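Jilto Take-Back Box – Section 4: First Set-Up

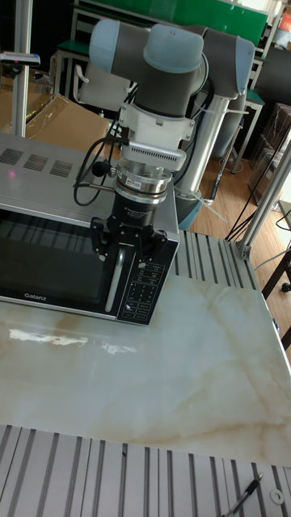
Microwave on a marble-patterned top.

For clinics and pharmacies collecting unused prescription pills. Read section 3 first if the box is going on a wall.

1. Unpack. Check for the steel cabinet, inner liner, two keys, bolt kit. Anything missing, call Tarkstead before you start.

2. Pick the spot. In sight of the counter, at least 32 inches from any door. Not a restroom, not a hallway.

3. Bolt to the floor. All 4 bolts, hand tight, then one more half turn.

CAUTION: Box weighs 40 lb empty. Two people to lift.

4. Fit the liner. Fold the top over the rim all the way round. If the flap sticks, liner is bunched – pull it and start over.

5. Lock both locks. Keys go to two diffrent staff members, names in the log.

6. Stick the label sheet on the front. Pills, patches, capsules OK. No needles, no inhalers, no liquids over 9 oz.

NOTE: Older Kelska liners don't fit this cabinet. They look the same. Check the part number, should end in 800.

7. Test the drop. Empty pill bottle, through the slot, listen for it to land.

Changing a full liner

Two key holders present, always. Seal before lifting, write the seal number in the log, both sign. Do not open, sort or count whats inside. Pickup is through Vandenberghe – usually around 9 working days, so call before it's full.

CAUTION: Never reach into the slot. Jammed? Unlock from the front.

Lost key: Ákos Kiss at Tarkstead, have the cabinet serial ready.

Section 5 covers the log sheets.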